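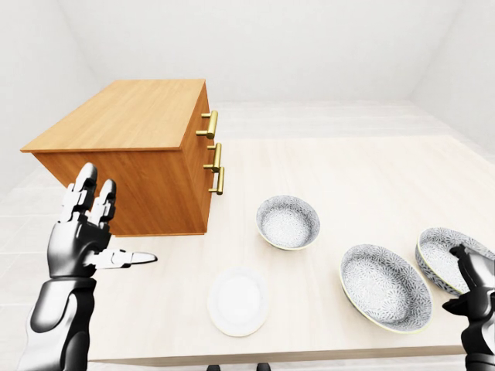

Lab tour notes: Kanano open afternoon, Doludport

July 26, 2018

Print this page | E-mail this page

Reading time: 4 min

Filed under: Visits & Open Days, Robotics

Typing this up on the train home, so excuse the state of it. Went to the Kanano open afternoon, the research lab up the hill from the harbor in Doludport. Tour of 16 people, one guide, two rooms. No coffee till the end.

First room is all screens. I was expecting hardware and got simulation, and after ten minutes I'd stopped minding. The project is called Gradero. Two arms, two hands with jointed fingers, a table with dishes on it and a little wooden cabinet with three brass handles. Bare pale room all around. They keep the room bare on purpose for the first round of training, then start messing with it later (walls, lighting, table color).

The question they're after, as I understood it: if you show a two-handed robot a task a small number of times, can you stretch those few showings into a big pile of training data without a person doing all the work? Somebody wears gloves and a headset and does the task in the simulator. Slow. Tiring too, the guide said her wrists go after an hour. So they record 50 of those and no more.

Then the stretching. Each recording gets chopped into pieces, and the pieces belong to an object. Reach for the bowl is a bowl piece. Pull the handle is a cabinet piece. Move the bowl somewhere new in the simulator, and the bowl piece moves with it, the whole hand path shifted and turned to match. Glue the pieces back together, run it, see if the task got done. If it did, keep it. If it didn't, bin it. Nothing clever in the checking, a script looks at where things ended up.

From those 50 they got 1,216 keepers. I asked how many got binned and the answer was "a lot more than that." Fair enough.

The two-hand part is where it gets hard, and they spent most of the talk on it. With one arm you just play the pieces in order. With two, the left might be done with its piece while the right is still halfway through, and sometimes that's fine and sometimes it wrecks everything. So they mark up the recordings with three kinds of moment:

- hands can do their own thing, no waiting
- hands have to move together (carrying a thing between them)
- one hand has to finish before the other starts

Marking is done by hand. Takes an afternoon for a new task. Someone in our group asked if the software could work it out by itself and they said they'd tried, and it got the third kind wrong too often to trust.

Dishes matter more than I would have guessed. They use patterned bowls with a gray flower design next to a plain white plate, and the policy that learns from camera images has a harder time with the plate on that light table. Makes sense when you look at it, pale on pale. They had a chart, didn't get a picture of it. The bowls did better at every size of training set. Plate caught up a bit once they varied the lighting.

Result they're proudest of: train on the original 50 only and the robot mostly fumbles. Train on the stretched set and it does the job most of the time, in simulation. Same network both times, same training hours, only the data changed. They were careful to say it hasn't been shown on a real arm yet for this task. Real tests are booked for November.

Fingers, since people always ask me. The gloves don't match the robot's hand one to one, so there's a step that maps a human pinch onto the robot's fingers. Any wobble in that gets copied into every stretched version, so a bad recording is bad many times over. They threw out 2 of theirs and recorded them again.

Second room was shorter. Real bench, gripper parts from a supplier called Žukauskas, mostly in trays, and we weren't allowed past the tape. Good talk on tendon wear from a student that I only half heard becuase of the air con.

Gripes. Too many people for room one, if you were at the back you saw shoulders. Handout was a single sheet with the link printed so small I still can't read it. And the tour started late so the questions got squeezed, I had three more.

Worth going? Yes, if you care how the training data gets made. If you want to see robots moving about, wait for the autumn one. They said there'd be a sign-up form on thier site, wasn't there when I checked. Bus from the station is the one marked Harbor Loop, get off at the second stop after the bridge, then it's uphill all the way.

E-mail this page | Print this page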